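Irnaseo Hand Gripper, Paper and Magazine Set
Grippers / Hand-held / Research kits

In stock at Fludham, ships with two sets of finger pads

I get asked a lot why we sell a set just for paper, so let me tell you what came out of our own testing (I did most of it myself, evenings included!). We wanted to know if a policy trained only on hand-held demonstrations could learn to pick up soft, floppy, shiny print and keep hold of it. Boxes and cups are easy. A magazine bends when you squeeze it, and a glossy sheet throws the light straight back at the camera.

So we collected 326 demonstrations with the Hurberg rig, then trained the same small model twice, once with the wrist view only and once with finger width added. With width added, drops on curled covers went down by 17 percent in our runs. I was pretty thrilled with that, and I still am.

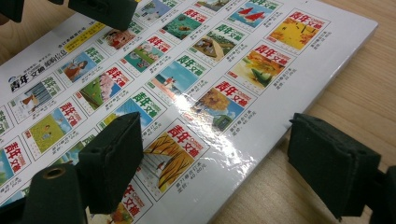
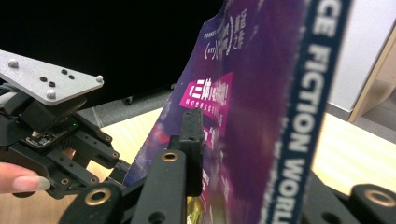
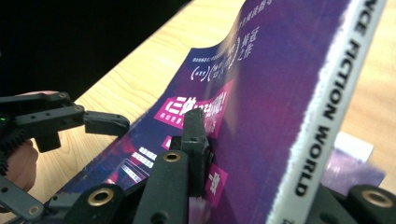 Nordin wrote back after trying the method that the gain was real on thick issues but shrank on single sheets, and asked if we'd logged how hard the operator was squeezing. Fair point, and no, we hadn't! Width tells you how far the fingers closed and says very little about force once the paper stops giving. We're adding a squeeze log to the recording software, and owners get it as a free update.

What's in the box
Hand-held gripper, assembled
Two sets of finger pads
Recording software and the training script from the test above
Cable, 2 m

Good to know
Keep the lamp off to one side if you're working with glossy stock, and do a short practice batch before you record for real. My first 9 demos were junk and I threw them all out. Pads do wear, so order spares along with the kit if you're planning a big collection.

Spare pads and the mounting plate are listed under Parts.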